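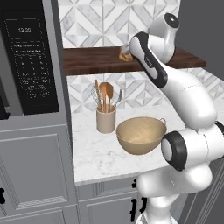
4.2 Simulated kitchen trials

The Morkmont arm was assembled in the Proltcombe shared workshop, where the bench is free only in the evenings. Most of the controller work was therefore done in simulation before anything was tried on the bench. We used Kudo, a kitchen simulator, and loaded a model of a white arm with a two-joint wrist limit set in software. The limit matches the cable run on our own build, which binds if the wrist is turned too far.

The shelf task asks the arm to reach a small object on a wall shelf without disturbing what stands on the counter. In Figure 5 the gripper is at the shelf, with its tip by the golden-brown object, and the elbow is close to the rim of the large mixing bowl. The elbow position matters more than the grip in this layout. A planner that looks only at the gripper will often choose a path that sweeps the elbow across the counter.

We ran 3736 trials with the object placed at random along the shelf. Each trial was stopped after 80 seconds, or at the first contact between any arm link and the cookware. Contacts with the shelf itself were logged but did not end the trial – a light touch there is harmless on the bench, where the shelf is a plank on two brackets.

Two changes came out of these runs. First, we added a clearance cost for the elbow and the forearm, using the collision shapes from the Stevel library. Second, we moved the arm base 17 centimeters away from the wall in the bench layout. This gave the forearm more room to rise before the wrist turned in, and it also made the base bolts easier to get at with a standard wrench.

The clearance cost was kept at one value for all later tests. Section 4.3 gives the bench results.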